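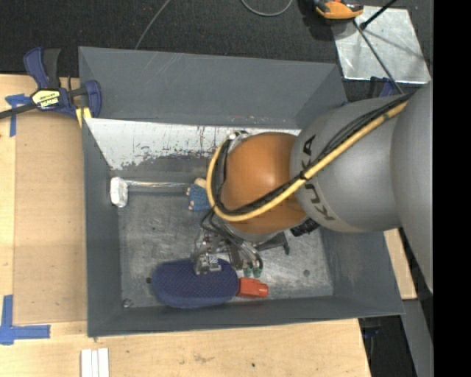 Arkico bacs : état et contenu des bacs métalliques

LISEZ-MOI, version du lundi 10 décembre

Remplace le LISEZ-MOI de mai, qui parlait encore de l'ancien découpage en feuilles. Si vous l'avez gardé, jetez-le.

En bref

Relevé de l'état des bacs en tôle peinte et de ce qu'on trouve dedans. 300 bacs, 4 ateliers, 2 512 lignes. Une ligne = un bac, un passage. Donc un même bac revient plusieurs fois, c'est voulu.

Sert à : suivre l'usure de la peinture, repérer les bacs à repeindre ou à sortir, savoir ce qui traîne au fond, comparer les façons de remplir.

Ne sert pas à : faire un inventaire de stock. Les pièces comptées sont celles qui étaient dans le bac au moment du passage, point.

Ce qu'il y a dans le dossier

bacs.csv : la liste des bacs, une ligne chacun, format, atelier d'attache, date de mise en service quand on l'a
passages.csv : le gros du morceau, les 2 512 lignes
objets.csv : les objets vus dans les bacs, reliés à un passage
vues/ : les vues, rangées par atelier puis par bac
lexique.txt : les mots à employer pour l'usure et pour les objets
corrections.txt : ce qui a été repris après coup, avec l'ancienne valeur

Séparateur point-virgule, virgule décimale, UTF-8. Attention, si vous ouvrez passages.csv d'un double-clic dans un tableur, les codes de bac qui commencent par zéro perdent leur zéro. Passer par l'import, colonne en texte.

Les ateliers

Ernik : montage et petite quincaillerie. Bacs de tous âges, beaucoup de réemploi.
Brinkmann, côté nord : pièces lourdes, bacs les plus marqués du lot.
Brinkmann, côté cour : conditionnement, rotation rapide, peu de choses au fond en fin de journée.
Lurkulero : tri et retours. Contenu mélangé, c'est le principe même de l'endroit.

Les deux Brinkmann sont comptés séparement partout. Ne pas les fusionner sous le même nom, les bacs ne passent pas de l'un à l'autre.

Colonnes de passages.csv

code_bac : identifiant peint ou gravé, recopié tel quel
atelier : un des quatre
passage : numéro d'ordre, repart à un pour chaque bac
ouvert : oui / non
fond : peint, partiel, nu
rayures_fond : de zéro à trois
parois : quatre valeurs séparées par une barre, voir plus bas
trou : oui / non / ?
residus : texte libre court
nb_objets : entier, vide si on n'a pas pu compter
remarque : texte libre, à lire quand même, il y a des choses utiles dedans

Les parois

Le bac a quatre parois, on les note toujours dans le même ordre : fond, gauche, avant, droite. « Fond » ici veut dire la paroi du fond, la plus éloignée de celui qui regarde. Rien à voir avec la colonne fond, qui est le plancher du bac. Oui, c'est mal choisi. On ne change plus, trop de scripts derrière.

Notation :
0 : peinture entière
1 : traces de frottement, ça part à l'ongle ou presque
2 : rayures franches, la couleur d'origine reste majoritaire
3 : peinture raclée, sous-couche ou métal visible sur une bonne partie
x : paroi non visible ou cachée par le contenu

Une paroi inclinée s'use presque toujours par le bas, là où les pièces glissent. Noter la pire zone, pas la moyenne. Si le haut est à 1 et la bande du bas à 3, écrire 3 et préciser « bas » en remarque. Les premiers passages chez Ernik ont été notés en moyenne, ils sont marqués « anc. » dans la remarque. À écarter pour toute comparaison dans le temps.

Différence rayure / éclat : la rayure est longue et étroite, l'éclat est une tache à bord irrégulier. Les deux ensemble, écrire les deux.

Le plancher du bac

peint : on voit encore la couleur partout
partiel : îlots de peinture
nu : métal gris, rayé, plus de peinture ou quasi

Sur un plancher nu les reflets trompent. Une plage brillante n'est pas forcément une usure récente, ça dépend beaucoup de la lumière de l'atelier. Ne pas monter la note de rayures pour un reflet. Même chose dans l'autre sens : un point sombre peut être un trou, une tête de fixation, une tache de graisse. En cas de doute mettre « ? » dans la colonne trou et laisser comme ça. Il y a pas mal de « ? », on préfère.

Les objets

Chaque objet a sa ligne dans objets.csv : numéro de passage, famille, couleur dominante, position, recouvert oui/non.

Familles (voir lexique.txt) :
boîte
flacon ou tube
sachet
pièce métal
pièce plastique
visserie
textile
autre

Couleur : un seul mot. Bleu, rouge, gris, etc. Pas de « bleuté », pas de « marron clair tirant sur ». Objet bicolore, prendre la couleur qui couvre le plus. Transparent compte comme une couleur.

Position : centre, bord, coin. Pas de gauche ni de droite pour les objets, les bacs sont tournés n'importe comment d'un passage à l'autre et ça n'avait aucun sens.

On compte un objet quand il est posé dans le bac pour y être. La visserie isolée (un boulon perdu, une rondelle, une vis dans un coin) va dans residus, pas dans nb_objets. Règle fixée après le deuxième tour chez Lurkulero où on s'était retrouvé avec des bacs « à douze objets » dont neuf rondelles. Un boulon qui fait partie du bac lui-même ne compte ni dans l'un ni dans l'autre. Si on ne sait pas, residus.

Objets empilés : compter ceux qu'on voit, cocher recouvert pour celui du dessous, ne pas deviner ce qu'il y a plus bas. Sachet fermé = un objet, même s'il contient vingt pièces.

Remplissage

Les ateliers ne remplissent pas pareil et ça se voit dans les chiffres.

Brinkmann nord pose les pièces à plat, une couche, rarement deux. Brinkmann cour verse. Ernik range par famille, avec des séparateurs carton qui finissent en bouillie au fond (d'où « carton » partout dans residus, ce n'est pas une erreur de saisie). Lurkulero met ce qui arrive. Peu d'objets par bac, de tailles très différentes, beaucoup de vide autour.

Conséquence pour l'usure : à durée de service égale, les bacs où on verse ont les parois plus abîmées, les bacs où on pose ont surtout le plancher rayé. C'est une impression tirée des lignes, pas un résultat. Les dates de mise en service manquent pour trop de bacs, surtout chez Ernik.

Nettoyage des bacs

Consigne donnée aux ateliers, recopiée ici telle qu'elle est affichée :

Vider complètement avant de changer de famille.
Retourner le bac, taper le fond.
Chiffon sec d'abord. Dégraissant seulement si ça colle.
Pas de paille de fer sur la peinture.
Visserie trouvée au fond : boîte commune, ne pas remettre dans le bac suivant.
Bord de peinture qui se soulève : passer la main gantée, enlever ce qui vient, signaler.

Suivi très inégal. La colonne residus en donne une idée, mais comme personne n'écrit l'heure du dernier nettoyage, ne pas s'en servir pour classer les ateliers. On nous l'a demandé, la réponse est non.

Quand sortir un bac

Deux parois à 3 : à repeindre
Trou avéré hors perçages d'origine : sortir
Paroi voilée : sortir, même si la peinture est belle
Plancher nu seul : on garde

Les perçages d'origine sont listés par format dans bacs.csv, colonne percages. Deux formats seulement en ont. Pour les autres, colonne vide, et vide veut bien dire aucun.

Vues

Une vue par passage en principe. Prise fixe, à côté du plan de travail ou au-dessus selon l'atelier, donc l'angle change d'un atelier à l'autre mais pas à l'intérieur d'un même atelier. La paroi la plus proche est souvent vue très en biais : beaucoup de x en troisième position, normal.

Pas de retouche, pas de recadrage. Les couleurs ne sont pas étalonnées. Un gris foncé chez l'un peut sortir gris bleu chez l'autre, y compris sur deux parois du même bac. Ne rien conclure sur la teinte d'origine à partir des vues, prendre la référence dans bacs.csv.

Problèmes connus

Des codes de bac illisibles, remplacés par un code provisoire en Z. Certains Z sont sûrement le même bac.
Brinkmann cour : quelques passages saisis deux fois, repérés dans corrections.txt, pas encore enlevés.
« pièce plastique » et « boîte » confondues au début pour les petites boîtes sans couvercle.
residus : orthographe libre, on trouve rondelle, rondele, rondelles, rdl. À normaliser avant de compter quoi que ce soit.
Le lexique n'a pas de mot pour la mousse de calage. Mise dans autre en attendant.

À faire

Reprendre les « anc. » d'Ernik
Enlever les doublons
Ajouter une colonne pour le format des séparateurs
Vérifier les Z sur place, bac en main

Utilisation

Usage libre à l'intérieur des ateliers participants. Pour sortir les fichiers ou les vues, demander avant. Citer « Arkico bacs » avec la date de version. Si vous corrigez une ligne, ajoutez-la dans corrections.txt avec l'ancienne valeur, sinon on la remettra comme avant à la prochaine fusion.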